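Section 4: Table and wire basket

4.1 Preparing the tabletop

The Wovholm table is supplied with a pale wood top. Before the basket is used on it, prepare the surface as follows.

1. Remove loose items from the area where the basket will stand.
2. Wipe the top along the grain with a dry cloth. Use a barely damp cloth for marks that remain, then dry the wood at once.
3. Check the surface for specks and grit. A hard particle under a wire edge will scratch the wood.
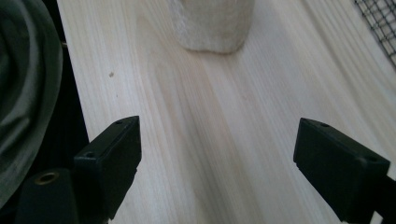 Fig. 4-1. Tabletop surface. Darker bands in the grain are natural.

Note: Small dark spots may be knots or debris. Pass a fingertip over the spot. Debris will lift; a knot will not.

CAUTION: Do not use scouring pads, bleach, or solvent cleaners on the top.

4.2 Positioning the basket

1. Lift the basket by its handle and hold it level.
2. Lower it onto the far half of the table, near the middle from left to right. Do not drag it.
3. Turn the basket so that the handle lies along the back edge. The open top must be clear from the front.
4. Press lightly on each corner in turn. If the basket rocks, see 4.4.
5. Keep the front of the table free for items waiting to be loaded.

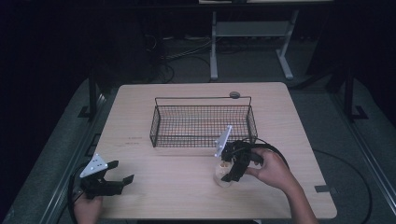
Lukian Stelmakh
Technical Writer, Wisia Home Storage
Revised Oct 16, 2024

4.3 Loading

1. Load empty cups and other light items only. Hold a clear plastic cup by its sides without squeezing the wall.
2. Bring the cup over the front edge of the basket and lower it to the floor of the basket. Do not drop it.
3. Place heavier items first, toward the corners.
4. Leave a gap of about 50 mm below the rim so that the handle can move.

CAUTION: Do not hang items from the handle. Do not carry the basket by one side wall.

4.4 Checking the corners

1. View each lower corner at table height. The two bottom edges must meet at the corner post and rest on the wood.
2. If one edge stands clear of the table, empty the basket and press the raised corner down by hand.
3. Repeat the check in 4.2, step 4.

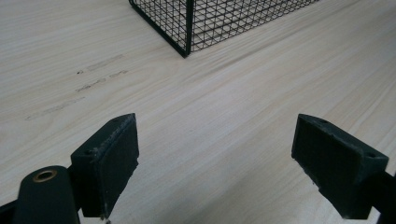 Fig. 4-2. Corner post and lower edges of the basket.

Note: Pen or pencil marks on the top can be reduced with a soft white eraser. Rub with the grain. Some graying may remain in the wood.

For replacement baskets, quote part number 278 and the color. For surface repair, see Section 7.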